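Tageslicht und Blendung im Lesesaal des Szulc-Hauses
Projektbericht im Modul Raum und Nutzung, Gruppe 4
Abgabe: 24.04.2026

1. Anlass und Fragestellung

Der Lesesaal im Erdgeschoss des Szulc-Hauses wird von Studierenden mehrerer Fachbereiche genutzt. Er hat eine lange Fensterfront nach Südwesten und eine geschlossene Rückwand, an der die Regale mit den Nachschlagewerken stehen. Wer regelmäßig dort arbeitet, kennt das Problem: Am Nachmittag sind die Plätze an den Fenstern oft leer, obwohl im hinteren Teil kaum noch ein Stuhl zu finden ist. Gleichzeitig brennt im ganzen Raum das Deckenlicht, auch bei klarem Himmel.

Unsere Ausgangsvermutung war, dass die Fensterplätze wegen Blendung gemieden werden und die geschlossenen Rollos dann dazu führen, dass hinten zu wenig Tageslicht ankommt. Wir wollten wissen, ob sich das mit einfachen Mitteln zeigen lässt und welche kleinen Änderungen am Raum in Frage kommen. Bauliche Eingriffe an der Fassade haben wir von Anfang an ausgeschlossen, weil sie im Rahmen eines Semesterprojekts nicht sinnvoll zu bearbeiten sind.

Daraus ergaben sich drei Fragen. Wie verteilt sich das Tageslicht im Raum bei offenen und bei geschlossenen Rollos? Wie beurteilen die Nutzerinnen und Nutzer die Lichtverhältnisse an ihrem Platz? Und lässt sich durch eine andere Aufstellung der Möbel oder durch durchscheinende Abschirmungen eine gleichmäßigere Nutzung erreichen?

2. Grundlagen

Für Lesearbeit kommt es auf zwei Dinge an, die oft verwechselt werden. Das eine ist die Beleuchtungsstärke, also die Lichtmenge, die auf der Tischfläche ankommt. Das andere ist die Leuchtdichte der Flächen im Blickfeld. Ein Platz kann sehr hell sein und trotzdem unangenehm, wenn direkt neben dem Bildschirm eine sonnige Scheibe im Gesichtsfeld liegt. Umgekehrt wird ein eher dunkler Platz häufig akzeptiert, solange Wand, Tisch und Bildschirm ähnlich hell sind.

Bei Direktblendung fällt das störende Licht ohne Umweg ins Auge. Bei Reflexblendung spiegelt es sich auf dem Bildschirm oder auf glattem Papier. Im Lesesaal kommt beides vor. Die Tische stehen in Reihen parallel zur Fensterfront, so dass die eine Hälfte der Sitzenden in Richtung Fenster blickt und die andere Hälfte das Fenster im Rücken hat. Üblicherweise wird empfohlen, die Blickrichtung parallel zum Fenster zu legen. Dafür müssten die Tische um 90 Grad gedreht werden.

Zur Minderung der Blendung gibt es außen liegende, innen liegende und frei im Raum stehende Elemente. Außen liegender Sonnenschutz hält auch die Wärme ab, ist hier aber nicht vorhanden. Innen hängen die erwähnten Rollos aus dichtem grauem Stoff. Sie lassen sich nur ganz oder gar nicht sinnvoll benutzen, da sie in halber Höhe genau den Teil des Fensters freigeben, der im Sitzen blendet. Frei stehende Elemente mit streuender Füllung sind aus dem Wohnbereich bekannt und werden dort meist als Sichtschutz verkauft. Sie streuen das Licht, verschatten aber weniger als ein dichter Stoff.

3. Vorgehen

3.1 Messung

Auf dem Grundriss wurde ein Raster mit 22 Messpunkten angelegt. Gemessen wurde jeweils auf Tischhöhe mit einem Handmessgerät von Corkine, das uns die Werkstatt des Fachbereichs geliehen hat. Zwischen den Tischreihen haben wir das Gerät auf ein Stativ gesetzt. Die Werte wurden vor Ort in die Tabellenvorlage Fiseo eingetragen, die auch in den anderen Gruppen des Moduls verwendet wird.

Jeder Durchgang bestand aus einer Messung mit offenen und einer mit geschlossenen Rollos. Das Deckenlicht blieb dabei ausgeschaltet. Wir haben bei bedecktem und bei klarem Himmel gemessen, jeweils vormittags und nachmittags. Ein Nachmittagsdurchgang musste wiederholt werden, weil die Bewölkung während der Messung stark wechselte und die Werte der ersten und letzten Punkte nicht mehr vergleichbar waren.

Eine Leuchtdichtekamera stand nicht zur Verfügung. Die Blendung haben wir deshalb nicht gemessen, sondern über die Befragung erfasst und durch Sitzproben an ausgewählten Plätzen ergänzt. Das ist eine klare Einschränkung, auf die wir in Abschnitt 6 zurückkommen.

3.2 Befragung

Der Fragebogen passte auf eine Seite und wurde im Lesesaal auf Papier ausgegeben. Gefragt wurde nach der Helligkeit am Platz, nach Blendung, nach Spiegelungen auf dem Bildschirm, nach dem Grund für die Platzwahl und danach, wer die Rollos bedient. Den Platz sollten die Befragten auf einem kleinen Plan ankreuzen. Von 44 zurückgegebenen Bögen konnten wir 43 auswerten. Bei einem fehlte die Angabe zum Platz.

3.3 Beobachtung

Zusätzlich haben wir an mehreren Nachmittagen notiert, welche Tische belegt waren und wie die Rollos standen. Personen wurden dabei nicht erfasst, nur belegte und freie Plätze. Als belegt galt ein Platz auch dann, wenn dort nur Unterlagen lagen.

4. Ergebnisse

4.1 Lichtverteilung

Bei offenen Rollos fällt die Beleuchtungsstärke von der Fensterreihe zur Rückwand steil ab. Das war zu erwarten. Überraschend war für uns, dass die mittleren Reihen auch bei bedecktem Himmel noch hell genug für längeres Lesen waren. Das Deckenlicht wäre dort über weite Teile des Tages nicht nötig. Nur an den Punkten vor den Regalen und in der Ecke neben der Kopiernische war es durchgehend zu dunkel.

Bei geschlossenen Rollos sinken die Werte im gesamten Raum so weit, dass ohne Deckenlicht an keinem Punkt mehr vernünftig gelesen werden kann. Der Unterschied zwischen vorn und hinten wird dabei zwar kleiner, aber auf einem Niveau, das niemandem nützt. Die dunklen Holzfronten der Regale verstärken den Effekt. Helle Flächen an der Rückwand würden einen Teil des Lichts zurück in den Raum geben.

4.2 Aussagen der Nutzenden

Die Fensterplätze wurden vormittags überwiegend gut bewertet. Genannt wurden der Blick nach draußen und das angenehme Licht. Nachmittags kehrte sich das Urteil um. Wer dort saß, klagte über Blendung oder Spiegelungen, meist über beides. Mehrere Befragte schrieben, dass sie den Platz im Lauf des Nachmittags wechseln, falls hinten etwas frei wird.

Bei der Bedienung der Rollos zeigte sich ein Punkt, den wir nicht auf dem Plan hatten. Viele trauen sich nicht, sie zu verstellen, weil sie andere nicht stören wollen. Die Rollos bleiben dann über Stunden so, wie sie gerade sind. Einmal geschlossen, wurden sie an den Beobachtungstagen bis zum Abend nicht mehr geöffnet, auch wenn die Sonne längst hinter dem Nachbargebäude stand.

4.3 Belegung

Die Beobachtung bestätigt die Befragung. Vormittags füllt sich der Raum von vorn nach hinten, nachmittags von hinten nach vorn. In der ersten Reihe bleiben nachmittags vor allem die Plätze mit Blickrichtung zum Fenster frei.

5. Varianten

Auf dieser Grundlage haben wir drei Varianten ausgearbeitet und mit dem Raummodell verglichen. Das Modell ist bewusst einfach gehalten. Wände, Decke und Boden haben einheitliche Oberflächen, die Möbel stammen zum größten Teil aus einer freien Bibliothek.

Variante A dreht nur die Tische. Die Blickrichtung liegt dann parallel zur Fensterfront, so dass das Fenster seitlich liegt. Kosten entstehen keine, allerdings gehen an den Stirnseiten einige Sitzplätze verloren, und die Bodensteckdosen liegen nicht mehr unter den Tischen. Für Laptops ist das ein echter Nachteil.

Variante B behält die Tische bei und stellt zwischen Fenster und erster Reihe durchscheinende Rasterelemente auf. Vorbild sind Raumteiler mit dunklem Rahmen und heller Füllung. 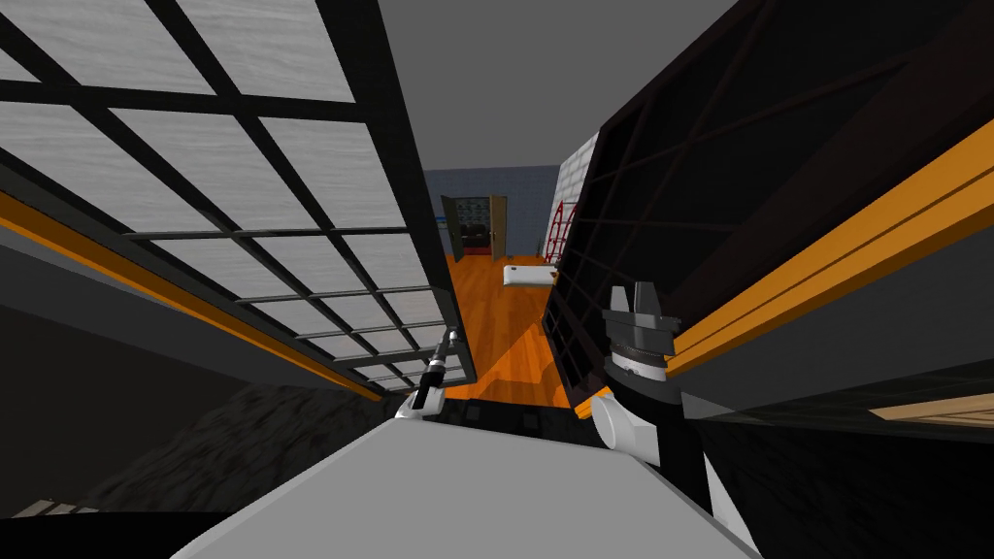 Der Abstand zum Fenster ist bei dieser Variante entscheidend. Zu nah an der Scheibe lassen sich die Fensterflügel nicht mehr öffnen, zu weit im Raum wird der Durchgang zu schmal. Wir haben uns für eine Aufstellung entschieden, bei der die Flügel gekippt werden können und der Weg zum Notausgang frei bleibt. Für das Angebot haben wir den Möbelhändler Harkholm angefragt, der den Fachbereich auch sonst beliefert. Eine Antwort mit Preisen lag bis zur Abgabe nicht vor, weshalb der Kostenvergleich unvollständig ist.

Variante C verbindet beides. Die Tische der ersten Reihe werden gedreht, die übrigen bleiben stehen, und nur vor den am stärksten betroffenen Plätzen stehen Elemente. Die Steckdosen der mittleren und hinteren Reihen bleiben so nutzbar. Zusätzlich schlagen wir vor, die Rückwand oberhalb der Regale weiß zu streichen.

Im Vergleich schneidet Variante C am besten ab. Variante A löst die Direktblendung, mindert aber die Spiegelungen an den Plätzen der ersten Reihe nur teilweise. Variante B streut das Licht gut, nimmt aber den Ausblick auf ganzer Länge, und gerade der wurde in der Befragung häufig als Grund für die Platzwahl genannt.

6. Einschränkungen

Die Messungen decken nur einen kurzen Zeitraum im Frühjahr ab. Im Sommer steht die Sonne höher und fällt weniger tief in den Raum, im Winter ist es umgekehrt. Für eine belastbare Aussage müsste die Reihe über ein ganzes Jahr laufen. Auch die Befragung ist nicht repräsentativ, weil nur Personen erreicht wurden, die den Lesesaal trotz der Lichtverhältnisse nutzen. Wer aus diesem Grund gar nicht mehr kommt, fehlt in den Daten.

Das Raummodell berücksichtigt die Bäume im Hof nicht. Sie waren während der Messungen noch nicht voll belaubt und werden die vorderen Plätze im Sommer vermutlich etwas verschatten. Die Streuwirkung der Füllungen haben wir geschätzt. Ein Materialmuster konnten wir nicht messen.

7. Weiteres Vorgehen

Im Mai soll Variante C mit zwei geliehenen Stellwänden an einem Abschnitt der Fensterreihe erprobt werden. Die Zustimmung der Bibliotheksverwaltung liegt vor, die Brandschutzprüfung steht noch aus. Während des Versuchs wird der Fragebogen erneut ausgegeben, ergänzt um eine Frage zum Ausblick.

Unabhängig davon haben wir der Verwaltung einen Aushang zu den Rollos vorgeschlagen. Er weist darauf hin, dass sie von allen verstellt werden dürfen, und bittet darum, sie am späten Nachmittag wieder zu öffnen. Rohdaten, Fragebogen und Grundriss mit Messpunkten liegen im Gruppenordner des Moduls.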